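Notebook, Mimcombe bench, July

Picking up where the last entry stopped, which was with me saying the pushing policy "basically works" and going home. It basically works in the way my car basically has a reverse gear.

Recap for Bushra, who has been away and will otherwise ask. The arm pushes blocks around a board with a plain rod. It gets a sentence ("put the red star beside the blue triangle") and a camera view, and it produces small planar moves of the rod tip until it thinks it's done or we lose patience. Trained on teleoperated pushing, all of it ours, all of it relabelled after the fact. What I'm looking at now is the relabelling, because I no longer believe in it.

How we did it until now: take a long session where the operator pushes things about more or less as they please, chop it into windows, have someone watch each window and write down what the operator appears to have been trying to do. 2,000 windows from the first round. Jawad wrote a fair whack of them and his style is unmistakable. Half say "nudge" where everyone else says "push". The policy now treats "nudge" as a separate skill and does it better than pushing. Jawad is taking this as a compliment.

The trouble is with windows where nothing much was meant. An operator swings the rod around the back of a cylinder to get at something else, clips it on the way, and the annotator dutifully writes "move the green cylinder slightly left". So we've got a portion of the set where the instruction describes an accident. The policy has learned accidents very faithfully. I asked it for the yellow heart three times this morning and each time it went the long way round and brushed a neighbour on the way past, with what I can only describe as good manners.

Method for this round:

Pulled 500 windows at random from the training set. Two people score each one blind, without seeing the original text. Score is one of: deliberate, incidental, can't tell. Nighat and I did the scoring. We agreed beforehand that "can't tell" was a legitimate answer and that there'd be no arguing about it at lunch. The second half of that didn't hold.

Result: 105 windows where we both said incidental. I'd have guessed fewer. Nearly all of them come late in long sessions, when the blocks have bunched up and there's no clean way to get the rod in. That makes sense once you've tried it yourself. With the blocks spread out, you go straight to the one you want. Once they're touching, every push moves two or three things and you have to pick which one you're going to claim you meant.

Then retrained with those windows dropped, plus anything from the rest of the set that a small classifier (trained on our scores, don't get excited, it's logistic regression on rod speed and contact time) flagged as the same sort of thing. Left 1,554 windows. Same network, same seed, same number of steps. Colour jitter left on, even though Saqib thinks it's why the thing can't tell the two cylinders apart when the lights over the Heffernan end are off. One change at a time, Saqib.

Evaluation setup, for whoever repeats this. Board bolted down on the blue table as usual. Do not lean on the board. Rod goes to the park position before every trial and you wait for it to settle, which I kept forgetting. Start layouts come in two kinds: spread, where no two blocks touch, and clustered, where I put them in lines or little clumps by hand. The clustered ones are the interesting ones. I'd been building them too kindly, leaving a gap just where the rod would want to go, until Nighat pointed out that I was effectively setting the table for it. She builds them now. She's much meaner.

One of the clustered starts, rod down over the board:

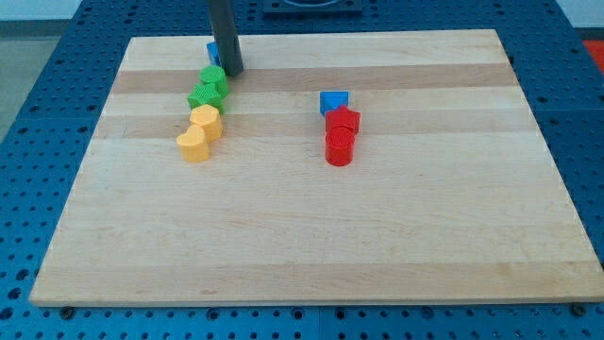
Yaneth's comment, pencilled beside my run sheet when I came back from getting coffee, was that clustered starts test two things at once, whether the policy understands the sentence and whether it can get a block out from between its neighbours, and that I should score them in separate columns before making any claims. She also wants to know why "beside" has no definition in a project that has been running this long.

Fair on both counts. Have added the columns. For "beside" I've written "closer than one block width, any side", which she will hate, and which at least is written down.

Rescored the runs I had video for. With the columns split it's a less flattering story and a clearer one. On spread layouts the retrained policy and the old one look the same to me; there was never much wrong there. On clustered layouts the new one picks the correct block first more often, and the detours past the neighbours have mostly gone. Getting the block out cleanly is no better. If anything it's more timid, comes in, touches, backs off, comes in again from the same angle. My suspicion is that some of the windows we threw out were doing useful work as examples of separating blocks, whatever the text said about them. So the motion was fine and the words were rubbish, and I binned both.

Obvious next thing: keep the windows, fix the text. Instead of dropping an incidental window, relabel it with what happened ("separate the green blocks") and see if the extraction comes back. Jawad has offered to write the new labels. We've agreed on a word list first. "Nudge" is not on it.

Other bits:

The spare board from Nenudwood has a slight bow to it. Blocks drift on the long pushes. Not using it for scored runs until someone planes it or we find out if they'll swap it.

Musa build is still logging the rod position one tick behind the camera. Harmless for training as far as I can see, maddening when scrubbing video. Saqib has the ticket.

Bushra, if you're reading this, the scoring sheet is in the same folder as last time and the tab called "final" is not the final one. Use the tab called "final july".

Clustered runs again tomorrow, Nighat laying out.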